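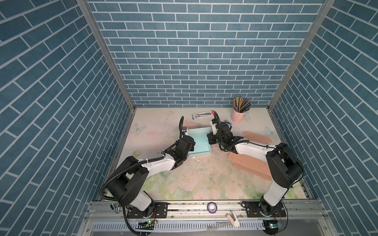
Okay, my November walk-through of the Roltville craft room! Floors first, as always. Cords are taped down and the door mat lies flat, so I'm happy there. The floral mat has crumbs and specks across the middle, so that one gets a "needs sweeping" from me (pale colors hide nothing).

1. Exit door: OK. Opens all the way, sign is lit.

2. Extinguisher: OK, but the tag is hard to read. I'll ask for a new one.
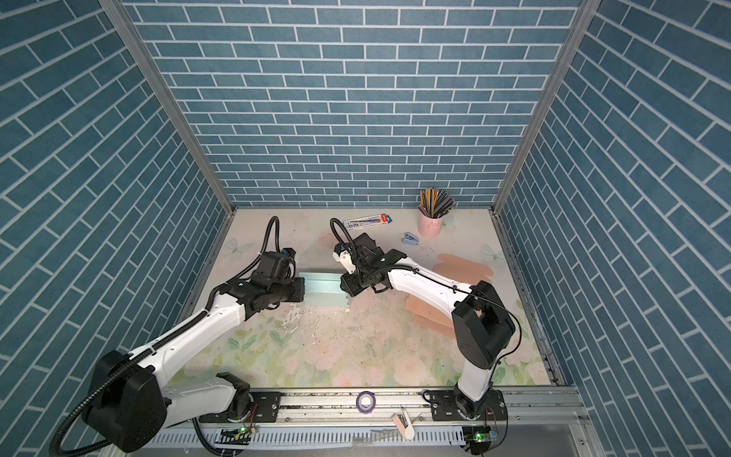 3. Outlets: 4 checked, 2 loose covers. Screwdriver next time!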